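Keeping the Bellis cell picking

August 2018

I'd been promised coffee and a tour at Mukton, and what I got was a stool, a flashlight to hold, and a technician flat on his back under a steel bench, talking up at me. Which suited me fine! He looks after one robot cell, the one everybody there calls Bellis, and he'd sooner not see his name on a web page, so he's just "the technician" from here on.

Bellis picks up drink bottles and puts them down somewhere else. One arm, a gripper with two fingers, a small camera at the wrist, and a cabinet in the corner. I asked him what goes wrong most.

"Pads," he said, before I'd finished asking. "People come in wanting to hear about motors. The motors are fine. I spend my life on the pads."

The pads are the textured strips on the inner faces of the fingers. They pick up dust and a sort of gray film, and then a full bottle starts to creep when the arm swings. He wipes them down every morning with a lint-free cloth, and every 12 days he takes the fingers off and goes over the texture with a soft brush. I asked if he writes that down anywhere. He slid out from under the bench and showed me a notebook with a cracked spine, every entry in the same green pen.

The last full set of pads went on in June, when the cycle counter read 2156. By the time I visited it was at 3865, and he'd decided they had a while left in them. "I go by feel," he told me. "I drag my thumb down the pad. If it feels like a playing card, it's finished. If it feels like a cat's tongue, leave it alone."

Then we got into the setup, and he perked right up. After the fingers go back on, he has to teach the arm where they are all over again. He jogs it down by hand over a bare part of the table until the tips nearly touch, backs off, closes the fingers on a steel pin, and saves the position. Then he does it again with the wrist turned. The controller software comes from a little outfit called Vollent, and he has opinions about its menus that I'm leaving out.

"The first time, it took me a whole afternoon," he said. "I'd bolted the left finger on with a crumb of something behind it. A crumb! Everything it grabbed came up leaning, and I was blaming the camera."

So is the camera ever to blame? Oh yes, he said, plenty. Shiny plastic throws the overhead lights right back at it, and a clear bottle on a pale table can be hard going. He keeps the lamps at 80 percent for that and swears he can tell by eye when somebody has nudged the dial. For tests after a service he likes a bottle with a loud label and something bright inside. He lays it down at an angle, on purpose – "anyone can pick up a straight one" – and then runs the arm in slowly with his hand near the stop button.

I wondered about grip force. He sets it low and creeps it up until the bottle stops sliding, then adds one notch and quits. Squeeze too hard on a soda bottle and the label puckers, and a puckered label confuses the next step down the line at Dirnedum, where they phone him about it. They phone him a lot, I gather.

I did get my coffee in the end, from a machine in the hallway that needs a good thump on its left side before it pours. I asked if he'd ever thought of fixing that one too. "Not my cell," he said, and went off to look for his green pen. 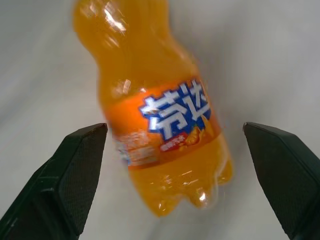
Fanta bottle between the open fingers, pads on the inner faces.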